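# Trolo two-arm bench cell: a month with it on the plugs and leads

Marichka Holovko asked me for a straight answer to a short question: should Dorkau pay for one of these, or go on paying people to sort the returns? I had the Trolo on the long bench from the start of December. Zakhar Pylypenko looked after it with me and did most of the swearing.

The sales sheet from Cadatov, who sell it here, promises "household-grade tidying". I'd like to know whose household. What we gave it was the job we have every morning: a heap of plugs, adapters and extension leads out of the returns crates, to be sorted by type and laid out for testing. A school leaver can do it with the radio on.

**Setting up**

It took us most of two days. The manual is clear enough on bolting the arms down and nearly silent on cable runs, and you will spend longer on the cable runs. Allow 1020 mm of bench depth, whatever the sheet says. Software updates come over the network and twice we lost a morning to them.

**At work**

Hard, chunky things it can manage. Give it a plug adapter lying on its side with some room round it and it will generally get hold of it, slowly. I timed one full crate at 169 minutes. Severyn Zakharchenko, who wasn't trying, did the next one before his tea break.
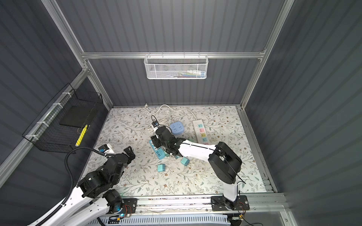 *Power strip, USB strip and teal adapters on the patterned mat, with the right arm down among them.*

Leads are another matter. A coil of cable has no fixed shape and the Trolo seems to hate that. It would take a loop, lift, and bring up whatever else the loop was lying over. Then it would stop and wait for one of us. I watched it pick up the same bit of flex four times one Friday and put it down in much the same place each time. Vitalii Hutsuliak says two arms are the answer, one to hold and one to pull, and on paper I agree with him. In our month the second arm spent a lot of its time up in the air while the first one worked.

It never learned to leave scraps alone either. Small bits of packaging got the same careful treatment as a good adapter, which is funny once.

**What I liked**

The grip is gentler than I expected. We had no cracked casings, and I can't say that for the lads on a Monday. The arms are quiet, so you can hold a conversation next to them. Bolting everything to a metal rail is sensible - nothing crept or worked loose - and spare fingers for the grippers clip on in a minute or so.

**What I didn't**

- Slow, as above.
- It needs someone within earshot. Some 20 stops in a bad shift, most of them cured by moving one item an inch.
- The fault messages. "Task state unclear" covers everything from a dropped plug to a lead wrapped round a wrist.
- The service plan is extra and you can't really do without it.

**Against the Rugemalira**

We had the single-arm Rugemalira on trial last spring. It's cheaper and dafter, and on plain boxed goods it was quicker than the Trolo. It wouldn't go near loose leads at all. I'd still take it first if all you do is move cartons from one side to the other.

**Would I buy it?**

Not for this. Marichka Sydorenko in accounts worked out that we'd have to run it for 2000 hours before it covered its own service plan, and that was with my kinder figures for stops. If you have a college workshop, or staff who like writing their own routines and don't mind babysitting, it's a solid bit of kit and I'd have a look.

As for chores at home, I went back to my own kitchen drawer after a month of this and tried to picture the Trolo getting a phone charger out of it. Two stars out of five. It goes back to Cadatov once they've told us which crate it's meant to travel in.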